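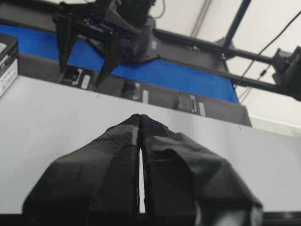 Home Projects Reports Staff Contact

Packing Bench Layout Next to a Short Conveyor
Student project report, Group 3
Kumiko Kaneko and Rin Hattori
January

1. Background

Our project was to set up one packing station in the Sugiyama lab and find out which parts of the layout slow a person down. The station has a conveyor with a blue belt and a pale table next to it. The person packing takes small black labeled boxes from the table and sends them off on the belt. The task sheet calls this the Trekiteo station, so we use that name too.

The group before us left a report on belt speed. We kept the speed they settled on and only looked at the table: where it stands, where the boxes wait, and which way the labels face.

2. Setup

The first thing we had to settle was the angle. If the table stands square to the belt, the packer has to turn at the waist for every box. We tried it parallel to the belt and then pulled back at one end. The parallel position was better for reach, but the gap between the table and the side panel of the conveyor has to be kept small or boxes drop into it. We lost a box that way on the first afternoon and dented a corner.

The boxes are black with a white label on one face. Waiting boxes go at the left end of the table. The right end stays clear for the order sheet and a pen.

We marked the table position on the floor with tape. The tape peeled up twice and we had to measure again from the wall.

3. Method

We packed 702 boxes over the whole project, all by hand, taking turns. One of us packed and the other kept the log. A box counted as an error if it went onto the belt with the label facing the wrong way, or if it had to be picked up again before it reached the end.

We compared 2 ways of placing the waiting boxes:

Layout A: boxes in a single row, labels toward the packer.
Layout B: boxes stacked, labels toward the belt.

Both layouts got the same number of boxes. We switched layouts after each break so that being tired would not count against only one of them. Times were written down per batch, not per box, as the stopwatch work was distracting the packer.

4. Results

There were 111 errors in total. Most of them came from Layout B, and most of those were label errors. With the boxes stacked, the packer could not read the label before picking the box up, and often turned it over in the hand to check. After that it was easy to set it down the wrong way around.

Layout A took up more of the table. When a batch was large the row ran into the space for the order sheet, and the sheet ended up under a box. Kumiko moved it to a clip on the wall for the last batches, which worked, but you have to look away from the belt to read it.

Batch times were close. Layout B was a little faster at the start of a batch and slower at the end – the bottom boxes of the stack are farther down and it takes longer to get a grip on them.

5. Problems

The table surface is smooth and boxes slide on it if you bump the edge. A thin rubber mat from Gisteo was tried for one session. It stopped the sliding but the corners curled, so we took it off.

Black boxes are also hard to tell apart from each other when the labels are hidden. We asked for a second color and were told to use what was in the store room.

6. Further work

Rin would like to test a low rack that tilts the boxes toward the packer, with the labels up. Rinska has one in its catalog that looks like the right width, but we did not have the budget this term. The log sheets are in the group folder for whoever takes over the station. Please check the floor tape before using our measurements.

Contact the project office | Copyright Sugiyama Lab student projects | Back to top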